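Shared Kitchens Deserve a Place in the Housing Plan

Sarita Maurya
August 2019

The Mokgate housing plan devotes 36 pages to parking and a single paragraph to shared kitchens. The Endora Tenants' Association believes this balance is wrong and asks the council to correct it before the plan is adopted.

Our members live in two buildings, Drarach House and Gautam Court. In the first, each floor has a common kitchen with a long table. In the second, the common kitchen was removed during renovation and its space was given over to storage. In June we surveyed 65 households across both addresses. Residents of Drarach House were far more likely to know the names of their neighbors, and almost 2 in 3 had eaten with one of them in the past month. Few residents of Gautam Court could say the same.

The usual objection is cost. A kitchen used by many people wears out faster, and disputes over cleaning do reach the management office. We accept both points. A written rota, adequate shelving and a modest repair budget settle most of these disputes at the building level, and the council already funds hallways and lobbies on similar terms.

We also recognize that some tenants prefer to cook alone. The plan should protect private kitchens in every unit. Our request concerns the ground floor of new buildings, where a common room is already required and where plumbing could be added at the design stage. 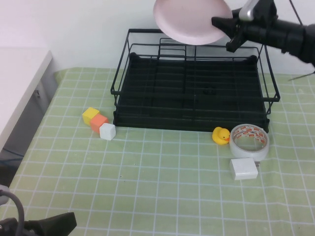
The association will submit this position in writing and asks that it be entered in the record of the public hearing.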